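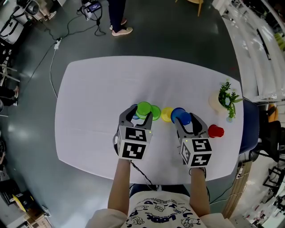 When should the operator check the cables on hand-held grippers?
Before every session, and again each time the grippers are put down and picked up by another person. The check takes less than one minute.

How to run a tabletop recording session with two hand-held grippers

This page was written for the people who join our recording work at Sirkesel. It follows our house rules, which Hollis Brannigan put together, and it covers cup tasks only. For cloth tasks please read the Plorex sheet first.

Before you start

1. Walk once around the table. Cables on the floor should lie where the operator does not step. If a power strip must stay near the table, push it behind the line of the chairs.
2. Look at both cable connections at the grippers. The cable should hang free beside the forearm and must not pull when you stretch your arm to the far edge of the table.
3. Wipe the marker faces with a dry cloth. A fingerprint on a marker is enough to lose the tracking, so hold the gripper by the handle only.
4. Put each cup in its start position from the task card. Some cards ask for cups lying on the side, and this is correct, please do not "repair" it.

During the recording

Begin with both grippers open and held over the near edge of the table. Wait there for two seconds. Then move to the first cup at a calm speed, the same speed you would use to pass a full cup to a guest.

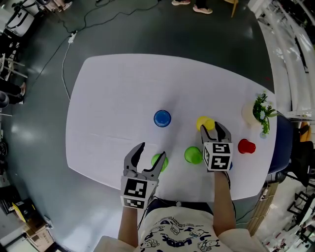
Both grippers open at the near edge, one at a light green cup and one at the yellow cup.

Keep the markers turned so that they can be seen from above. When one hand has to cross the other, lift the crossing hand higher – do not slide it under. If a cup falls, leave it and finish the movement, then say "fall" aloud so that the person who keeps the log can write it down.

We stop after 32 recordings and rest. The limit for one person is 96 recordings in a day. New operators often ask for more, but in our logs the quality went down after almost 80, and this is why the last block is always the easiest task.

People near the table

Other persons may stand or sit near the table when they are part of the session. They should keep their hands away from the surface and should not step over a cable while the operator is moving. Ask before you record anybody's face, also when it is only in the background. The consent form is in the Oyelaran folder.

After the session

Close the grippers, lay them down with the markers upwards, and only then unplug. Copy the log to Pasitz on the same day. Write down any loose screw or bent finger, even a small one.

Last changed: 28 Sep 2021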